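Brisitz Foam Shape Sorter, Twelve Hole, Blue

Home > Sorting & Matching > Trays and Boards > Foam

Item code BZ-FS12
In stock
Delivery to UK mainland and Northern Ireland

Add to basket | Add to wish list | Ask about this item

Overview

We've stocked a fair few shape sorters over the years and this is the one that keeps getting borrowed from our own shelf. It's a proper slab of royal-blue foam, thick and straight-sided, with twelve deep holes in the top. No lid, no hinges, no tunes! You put it on the table or the floor and get on with it.

What we love most is the choice of shapes. Plenty of sorters stop at the usual square, circle and triangle, and once those are learnt the thing goes in a cupboard. Brisitz have gone a good deal further. There's a hexagon in one corner, then a little group of small round holes set in a triangle, and along from that a rectangle with a half-round bite taken out of one side. Older children get properly stuck into that one (and so do their parents, we've watched them).

The block for that last hole is a lovely thing in its own right. It's dark grey and matte, with a deep scoop cut from the top so that it looks like a cradle or a small saddle. Stood up on its base it has two raised corners, and children tend to use it as a bridge or a bed for something before it ever goes near the tray. We think that's fine. 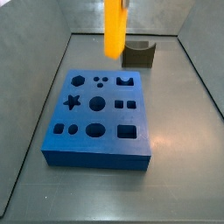

Using it

Start with a few blocks and leave the rest in the bag. The hexagon is a good early one as there are several ways round it will go in. The scooped block only makes sense once a child has begun turning pieces in the hand, so keep it back a while if it causes upset.

The holes are spaced loosely in three rows, which gives small hands a bit of room. Two children can share the tray quite happily from opposite sides.

It also works well with the blocks hidden in a cloth bag: feel for a shape, say which hole it belongs to, then pull it out and try. Good for a wet afternoon.

What's in the box

Foam tray
Set of blocks
Cotton drawstring bag
Folded card with game ideas

Care

Wipe with a damp cloth and a drop of washing-up liquid. Leave the tray upside down to dry so water doesn't sit in the holes. Please don't put it in the dishwasher or on a radiator. Crumbs come out with a dry pastry brush.

Suitable from 3 years.

Delivery and returns

Orders placed before noon go out the same day. Returns are accepted within 10 days of delivery if the tray is clean and the set is complete. Lost a block? Spares are sold singly, just tell us which hole it's for.

Stock note, 19/03/2024: the new batch has arrived and all back orders have been sent. Extra drawstring bags will follow in April.

You may also like

Clornex stacking rings, large
Azar threading board
Morkance floor mat, wipe-clean

Back to Trays and Boards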